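How a city ranking turns weak data into a firm number

December 12, 2018

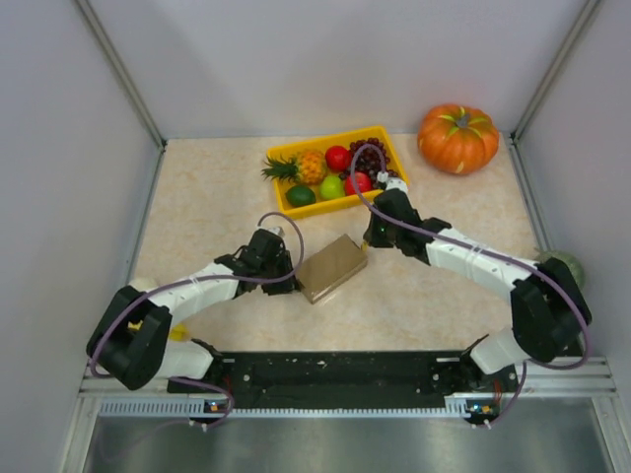
The Ollier Index of Civic Openness scores municipal governments on a scale of zero to 100 and sorts them from best to worst. Its latest edition placed Clekodska first. The municipality issued a release within hours, the local press ran the release largely unaltered, and the ranking has since appeared on the city's letterhead. Few of the stories linked to the methodology annex, a separate document that has to be requested by email.

The annex is worth the trouble. The index is built from 15 indicators grouped under four headings: access to records, public consultation, budget disclosure and freedom of local media. Each heading carries equal weight, although the number of indicators under each varies. Freedom of local media has only two. A single media indicator therefore moves the final score more than any indicator under access to records, where there are six.

Both media indicators come from a questionnaire sent to municipal communications offices. The first asks whether journalists are admitted to council meetings. The second asks whether the municipality has a written policy on media inquiries. Clekodska answered yes to each and received full marks. Neither question establishes whether a reporter can publish an unfavourable account of a meeting without consequence. A city that admits reporters and later prosecutes one would score the same as a city that admits them and leaves them alone.

Missing data present a second problem. Where a municipality does not supply a value, the index substitutes the mean of cities in the same income band. The annex describes this as a neutral treatment. It is neutral only if non-response is random, and in disclosure research it seldom is. A government with poor results has an incentive to leave the field blank and collect the average. Clekodska left three fields blank, all under budget disclosure. Sakberg, ranked well below it, answered every question and was marked down for late publication of its capital accounts.

The consequence can be tested. If blank fields are scored at zero, Clekodska drops out of the leading group and Sakberg rises above it. If the four headings are reweighted by number of indicators, with the substituted values left in place, the order changes again and Teuber takes first position. None of these versions is the correct one. A ranking that reorders itself under modest and defensible changes in method is reporting differences smaller than its own margin of error. The index publishes no margin of error.

Composite measures have legitimate uses. The underlying indicators, read separately, show that Teuber shortened its response time for records requests and that Sakberg now posts consultation submissions in full. These findings are specific and can be checked against the source documents. They are also harder to put in a headline, and the index's summary brochure omits them.

Its publishers have said the next questionnaire will go out in January. The draft retains both media questions in their present wording and adds an optional comment field, which will not be scored. The substitution rule is unchanged. Municipalities may review their provisional scores before publication and request corrections. Journalists working in those municipalities are not consulted at any stage.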